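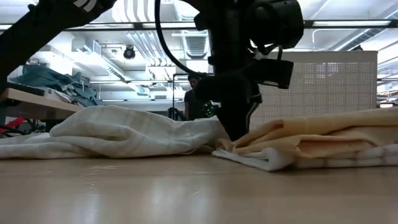 Model rocketry and small launchers > General > Furno static fire, who else watched?

capcom_kelpie
Posted 17/03/2024

Did anyone else stay up for the Furno static fire stream? I've been following the Hartley engine since it was a sketch on a slide and I was grinning like an idiot the whole way through. Full duration, clean shutdown, and that lovely steady plume with the shock diamonds just sitting there! I know it's only a small upper stage and I know it's bolted to a concrete block, but still. This is the first hot fire with the flight nozzle and the flight controller talking to each other, and to my eye it went beautifully.

What I'm keen to know is whether people think they'll make the August window now. They still have the tank qualification to do and the range paperwork, and they haven't said a word about the fairing.

southern_apogee
Watched it twice! The startup is so much smoother than the last one. Remember the big orange burp they used to get at ignition? Gone. I reckon they've changed the lead on the fuel valve.

August though... I'd love it, but I'd put my money on later. Tanks always take longer than anyone says.

mudflat_orbital
I'll be the grump. A static fire at sea level tells you the engine lights and doesn't eat itself, and good on them for that. But it's an upper stage engine. It has to start in vacuum, in free fall, with the propellant floating wherever it likes, and then it has to do it again after a coast. I want to see a restart before I get excited about dates.

capcom_kelpie
Fair call on the restart. They did say in the chat that the 2 burns were planned for the next campaign, one long and one short with a coast between them. And the nozzle they ran was trimmed for ground testing, so when I said flight nozzle I should have said flight material. My mistake, I got carried away.

mudflat_orbital
Trimmed makes more sense. I was wondering how they'd avoided flow separation with a full bell on it.

tinfoil_nosecone
Can someone explain the flow separation thing for those of us who came here from model rockets? I fly cardboard and balsa and the biggest nozzle I own is the size of a pea.

southern_apogee
Happy to! A vacuum nozzle is really wide so the exhaust can keep expanding as it goes down the bell. On the ground the air outside pushes back, and if the exhaust pressure near the lip drops too far below that, the flow peels off the wall. It doesn't peel off evenly either, so you get side loads slapping the bell about, and a thin one can bend or crack. Chop the bell shorter and the exhaust leaves at a higher pressure and behaves itself.

You lose performance doing it, but for a ground test you don't care much. You work out the vacuum number afterwards.

tinfoil_nosecone
That's the clearest version of that I've read anywhere, thank you! Off to annoy my family with it at dinner.

paddock_to_leo
Slightly off to the side, but has anyone got a handle on how Furno compares with Gruner? Gruner went pressure-fed and everyone here had a go at them for it, and yet I keep coming back to how simple the thing is. No turbopump, fewer seals, less to chill down before you light it. Yes the tanks are heavier. For a little kick stage I think that's a good trade and I'll defend it all day.

mudflat_orbital
Heavier tanks on an upper stage come straight off your payload, kilo for kilo. That's the worst place on the whole vehicle to be carrying dead weight. I like simple too but you're paying top dollar for it up there.

paddock_to_leo
Sure, if you're payload limited. Most of the little satellites they're chasing run out of room in the fairing well before they run out of mass. And I'd take a stage that lights every time over one that's a bit lighter on paper.

southern_apogee
I'm with paddock on kick stages and with mudflat on anything bigger. Can we all be friends?

mudflat_orbital
No.

capcom_kelpie
Ha! For what it's worth, the Hartley is pump-fed with electric motors, so it's sort of a middle path. You carry batteries in place of the gas generator. They're heavy too, but the throttle control is gorgeous, you just change the motor speed. You could see them step it down near the end of the burn, the diamonds crept up towards the nozzle as it went. My favourite bit of the whole stream.

fetby_watcher
I live over near Fetby and we could hear it from the back verandah, about 6 kilometres as the crow flies. Low rumble, then it got into the windows. The dog went under the bed and I went out in my socks. Best night I've had in ages!

capcom_kelpie
I am so jealous. Did you get any warning?

fetby_watcher
There's a notice up at the shop with the test periods on it, no exact times. They close the track past the old quarry beforehand, so if the gate's shut you know to put the kettle on and wait.

tinfoil_nosecone
Adding Fetby to my list of places to drive to. How's the view from the road?

fetby_watcher
You won't see the stand itself, there's a hill in the way. At night you get the glow on the dust though, and the sound is worth the petrol.

mudflat_orbital
All right, I admit I'd go for that. If they post dates for the restart test, someone bump this thread.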